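Graltville tip rule takes effect in April, ready or not

Restaurants in Graltville have until April to work out who gets the tips, a question the city council settled Friday after arguing over it for most of the winter.

The new ordinance bars managers from taking a share of pooled tips and requires owners to post the split where staff can read it. A first violation costs $300. A second costs $500, which one owner at the hearing compared to "a slow Tuesday and a broken fryer."

Gus Delacroix, who runs the Milline diner, told the council he has never touched a tip in his life and would like more time to stop. Server Leire Bustamante was in favor of the rule, though she noted that her current pool is explained on the back of a seafood invoice, in pencil.

The council did give way on size. Places with fewer than two tipped employees are exempt, on the theory that one person can be trusted to divide by one.

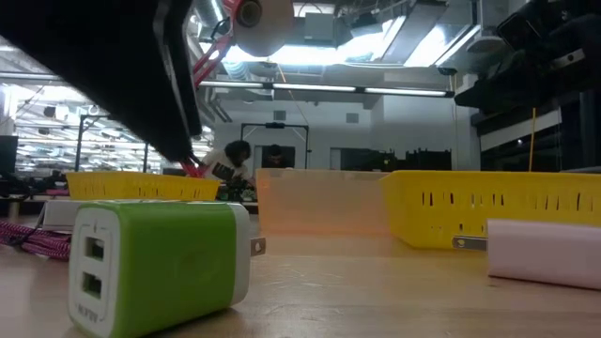
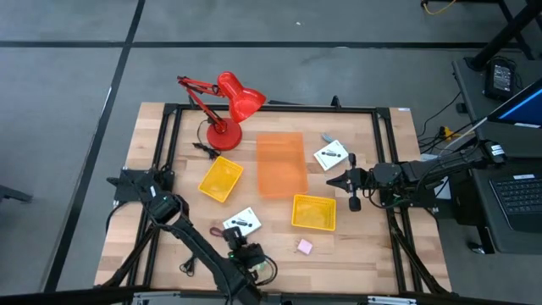

Owners must also keep tip records for 495 days – a number council member Amparo Nieto defended as a compromise between people who wanted a year and people who wanted two. Neither group seemed pleased.

Complaints go to the city clerk's office on Sotomayor Street, which closes for lunch at the same time restaurants get busy. Neighboring Eltley is expected to take up a similar rule once it finishes with parking.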